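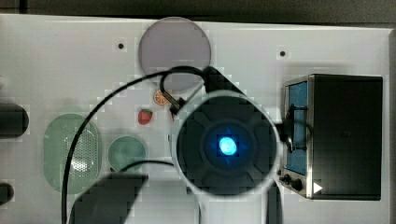

Indix has been selling its kitchen-task kit since November and the first thing Nataša Hoxha wants to talk about is the cable.

"Everybody asks about the gripper. Fine. Ask me about the cable," she says. She runs the bench at Purnwood, a small lab that tests arms and grippers for people who'd like to know before they pay. Phone call, Thursday, she's eating lunch through half of it.

So, the cable. The kit ships with one thick one and one thin one and both go to the head end of the arm. No channel for them, no chain, a couple of clips in the bag. Hoxha used the clips on day one, took them off on day two.

"They pull. You turn the wrist far enough and the clip is holding the cable and the cable is holding the wrist. So now we let it hang. It goes over whatever is on the table. Over a bowl, over a plate. I don't love it but the arm moves."

Does it knock things?

"The thin one, sometimes. Nudges stuff. The thick one just leans on things."

For anyone who hasn't been following: the kit is an arm attachment with a round gripper housing and a light in the middle of it, a camera-and-logging package, a white panel with mounting holes, and a box of props. You bring the arm. Lease or buy. Purnwood is on the lease, which has a minimum of 36 weeks, and Hoxha is not shy about that part either.

"Too long. Put that in. I asked for 12 and they laughed. Politely."

The light is blue, more of a cyan, and it's bright. I asked if it does anything or if it's decoration. Both, she says. On this firmware it's solid when the unit has power and it's supposed to pulse on a fault.

"I've seen it pulse maybe three times. One of those times there was no fault. So I read the log. The light I treat as, okay, it's plugged in."

It also throws a glow on shiny things, she says. They had trouble with a stainless edge on a toaster oven for a while, the vision side kept finding an extra edge. They turned the oven a little. Solved, or solved enough.

The oven is hers by the way, not in the kit. The kit gives you toy food and light dishes and stops there. Purnwood added a black toaster oven becuase a customer wanted door work.

"Toy strawberry into a bowl, everybody can do that now. I'm sorry but they can. A door is different. A door has a hinge and it has an opinion."

And how is it on doors?

Long pause, chewing. "Better than I expected. Slower than the brochure."

Numbers then. Purnwood has logged 1,221 attempts so far over all the tasks, pick and place mostly, and just under 300 of those on the oven. She won't give me a success rate for the oven until the writeup is done. I tried twice. What she will say is that misses on the door are nearly all the same miss, the housing comes in too wide and the side bracket gets there before the fingers do.

"It's a big head. Round, wide. Somebody at Indix designed it for open table and on open table it's lovely. You come up beside an appliance and you're parking a truck."

I put that to Iulian Ilie, who looks after customer installs at Indix. He didn't argue much.

"The diameter is what it is on this version. It gives you room for the motor and cooling. We tell people, leave clearance on the bracket side." Is a slimmer one coming? "We're looking at it." Which I've heard before from other companies about other things, so take it how you like.

On cables he was more forthcoming. There's a sleeve that bundles the two together, it goes out free to anybody on a lease who asks for it. Hoxha hadn't heard of it. She has now.

Back to the props. I thought this would be the dull part, it took up a third of the call. The colander, she says, is the best thing in the box.

"Oval, holes in it, rim you can grab. Depth cameras hate holes. If your system is going to get confused it gets confused there and you find out in the first hour. The bowl is easy. The bowl is for morale."

Pale green for both, on a white panel. She'd have liked more contrast on the dishes and less on the food. An orange slice you can find from across the room. Her colleague Smaranda Pîrvu does the scoring at Purnwood and has been pushing for a second prop set in dull colors, beige on beige, potatoes. Indix sells one. It costs extra. They havent bought it.

"Smaranda wants potatoes. I want two weeks with no interruptions. We'll see who wins."

The panel gets a good word. Flat, stiff, wipes down, holes where you'd want them. It shows every shadow the arm makes, big blocky ones in the late afternoon, and the first calibration they did at 4 pm was useless by morning. Now they pull the blinds and run the overheads. She'd like a line about that in the manual. There's a manual, 2 pages are about lighting, both about the light on the gripper.

Support: email answered same day, mostly. Phone, forget it. Spare fingers came in under a week, well packed. The logging software crashed on them early on and then stopped crashing after an update, cause unknown, she didn't ask.

Would she buy it, own money?

"For table work, yes. For a lab that's starting out, yes, because setup was one morning and I've had setups that were a month. For appliances, wait. Or get it and be patient and put the oven where it likes the oven."

Purnwood's full writeup goes to lease customers first and then on their site. Ilie says the sleeve request form is on the Indix support page, under accessories, scroll down past the mounts.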